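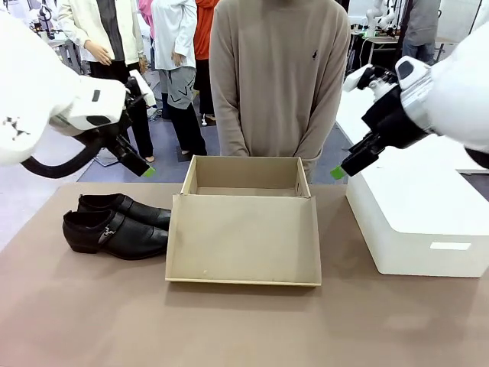

Green-tipped grippers, white container to the right

Siltthorpe v Ashworth, Saturday

marshend_487
Posted Monday, September 21, 2020
Lost by six points and I still think the line-out did for us. We threw in on their five metre line twice in the second half and lost both. You don't win away at Ashworth doing that.

Fliltodus
The line-out was poor but the scrum was worse. We gave away penalties every time it went down. Their kicker didn't miss one.

marshend_487
Two of those were harsh. The referee had made his mind up by half time.

oldprop
He got them right. Our tighthead was boring in all afternoon and I say that as someone who played there for years.

Zornetti
Disagree with all of you. We had the ball for most of the last quarter and kept kicking it back to them. Run it and we score.

Fliltodus
Run it where? Both centres were carrying knocks and the bench was thin.

Zornetti
Then pick a proper bench. Same complaint as in June.

oldprop
In June we weren't even allowed contact training. Give them a few games.

marshend_487
Does anyone know if the second team game is still on? The fixtures page hasn't changed.

Fliltodus
Still on as far as I know. Kick-off moved to 2 pm, bottom pitch.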